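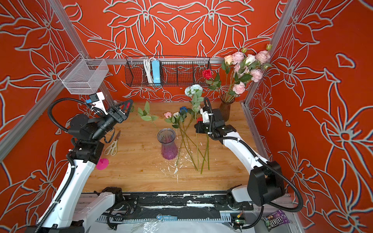

Rūta Tamošiūnaitė asked on our first Tuesday call whether a person steering two arms from a separate desk could ever feel a stem give way. Our current setup returns no force to the operator's hands, so the answer was no, and operators work by sight and by the sound of the motors.

## About Flarnon

Flarnon records demonstrations of two-handed tasks for companies that want a robot to learn them. An operator drives both arms by remote control, and every joint position is stored together with the camera views. We deliver the recordings, a log of rejected attempts and a written task sheet. We don't sell arms.

The Proller station is set up for flower arranging with artificial stems. A task sheet fixes the start layout, the vase to be filled and the conditions for ending an attempt. To date the station has produced 1689 accepted recordings and 402 rejected ones. Rejected recordings are kept and labeled by cause, the most frequent being a stem dropped outside the reach of both arms.
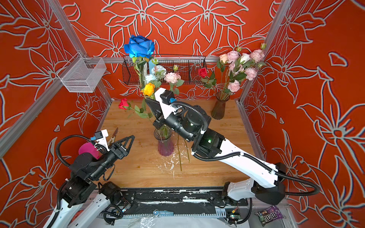

*Proller station: right gripper among the stems in the clear vase.*

## How we work

New operators spend 18 hours on the controls before any of their attempts count. They begin with one arm and a single stem, then move to both arms. Speed is not scored during training. Pauses longer than the task sheet allows are marked and can be trimmed on request.
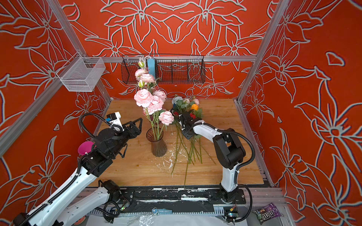
Dirkine, our review software, replays each attempt next to its joint data. Reviewers mark the start and end of every grasp and note which arm made it. Bundles need a separate label. When the right gripper holds several flowers at once, with the long stems hanging down and fanning out over the tabletop, one closed gripper stands for many objects, and a single-stem label would be wrong. The bundle label was added in February at the request of Hartono, and 196 older recordings were reviewed again to apply it.

Task sheets and a short set of recordings are available to prospective clients on request.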